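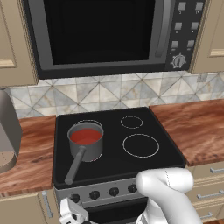 Over-the-range microwave between upper cabinets, tiled backsplash below.

We use cookies to improve your visit. Accept | Manage settings

Filed under: Housing & Tenancy

Rental listings in this country should state the age and service history of every fixed appliance. At present they state that the appliance exists. "Built-in microwave, range, dishwasher" tells an applicant nothing about what will happen in the second winter of the lease.

I managed a portfolio of 198 units for Fornora until October. Our files held purchase dates for the roofs, the boilers and the parking lot asphalt. Fixed kitchen appliances were recorded by room and colour. When a tenant reported a fault, the first task was to find out what we owned, and that took longer than the repair call itself.

The usual objection is cost. Kwan-ho Chuang, who did the books at Gastov, put it to me as a labour problem: 14 minutes a unit to pull a serial number and enter it. I accept the figure. It is incurred once per appliance. A replacement range hood, wired and vented after hours, can run well past it – and the landlord pays that either way.

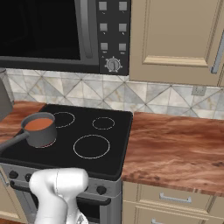
Control panel and dial, with the neighbouring cabinet at right.

The second objection is that tenants will use the dates to bargain. They should. A unit with a 2-year-old dishwasher is worth more per month than one with a dishwasher near the end of its life, and a market that hides the difference is pricing badly. Oanh Võ made this argument in her submission on the Skurolov towers and was told that the information was commercially sensitive. It is printed on a plate inside the door.

I would start with buildings above a set size and require three fields on the listing: year of manufacture, date of last service, and who pays for the next one. Smaller landlords could follow after a year. The form fits on half a page.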